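Workshop Tips: what I brought home from the open day at Storham

My neighbor Teresa Dudek had a spare ticket for the Lindqvist open day in June, and I went mostly for the free coffee. I run a garage workshop where half the tools are older than my kids, so robots aren't really my thing. But the session was all about picking things up and holding on to them, and I filled both sides of the program with notes I could use at my own bench!

Rosemarie Ackermann led the demonstration, and she ran it on the simulator with the picture up on a big screen. Her first subject was odd shapes. A plain cube is easy, she told us, but give the arm a block with a step or a notch in it and you have to think about where the fingers go before anything moves.
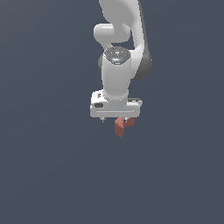

Witold Sikora: I'd add that the same goes for a bench vise. I ruined a lovely bit of walnut by clamping across the notch, where there was hardly any wood behind it. Now I find the two flattest faces that are opposite each other, mark them with chalk, and clamp there. If there aren't two, I make a pair of scrap blocks to fit.

Good one, Witold, and the chalk is going on my list. So, the tips, in the order I scribbled them down (which is no order at all).

Look before you grab. Turn the piece over in your hands and find the heavy end. I used to grab whatever side was facing me, and then wonder why the drill press kept trying to take it away from me.

Line your jaws with something soft. I've used cork, old leather belt and the rubber from a bike tube, and the leather wins. Stick it down with double-sided tape so you can peel it off when it gets full of metal bits. Don't use it on anything oily, though.

Go easy on the squeeze. Snug it up, try to wiggle the piece with one hand, and give it another quarter turn only if it moves. Thin-walled stuff like pipe and picture molding will crush long before it slips.
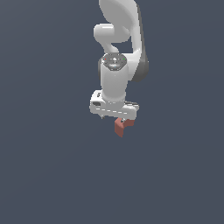
Hold small parts close to the jaws, too. Anything that sticks way out is going to chatter when you file it, and then you get those horrible ripples. Drop the work down until just the bit you need is showing, file that, then move it up. Slower, yes, but I did 17 brass tabs for my mother's cabinet that way and every one came out clean.

Give yourself room on both sides. Rosemarie was very firm about this one! Open wide, come in straight, get the piece in the middle, and then close. I tried it at home with kitchen tongs and a jar of pickled beets and my success rate went way up. Same idea with slip-joint pliers: set them one notch wider than you think, then close down.

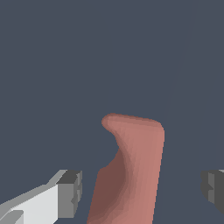
Fingers open, one on each side, not touching the piece.

Last thing, and it's a cheap one. Before a fiddly glue-up, do the whole job dry. Every clamp, every pad, in the order you'll need them. The simulator folks get to practice as often as they like without breaking anything, and I came home pretty jealous of that. A dry run takes me 8 minutes on a small box and I've stopped gluing things in crooked.

Renata Kołodziej asked me where to get leather scraps. Try a shoe repair place first, mine fills a grocery bag for a couple of dollars. Next time I'll get to sharpening the card scraper, as promised.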